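What's Under the Lid
2 min read

The Ploltent repair bench has been at the old office towers again. We had 326 of them on the shelves in April, and nearly 200 are still there, giving us looks.
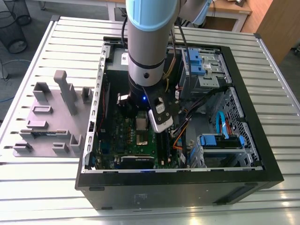
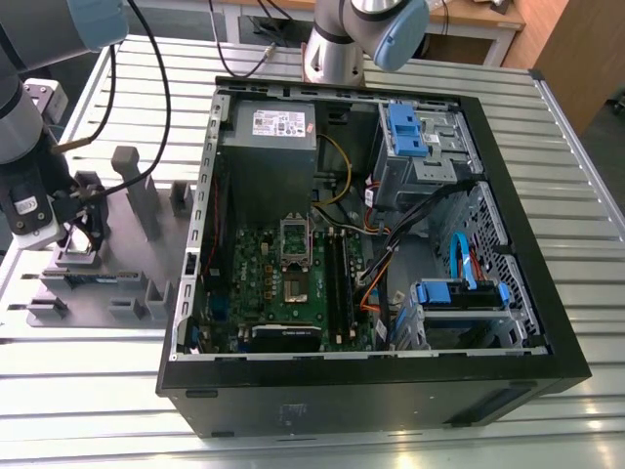 Black tower, side panel off, green board inside.

If you're giving us one, please take your discs out first. The Skundov branch has a drawer of other people's holiday compilations and would like the drawer back. Leave the hard drive in its caddy if it's the clip-in sort, as those blue plastic clips are worth more to us than you'd think, and a drive rattling about in a carrier bag is worth rather less.

Memory is welcome in any size. Graphics cards too, even the ones that were thrilling in their day. Power leads we have. We have so many power leads.

Drop-off is at the Grarkus Road door, not the front, where the carpet is new and opinions about it are strong. Sorted parts go over to Lytvynenko at the end of the month.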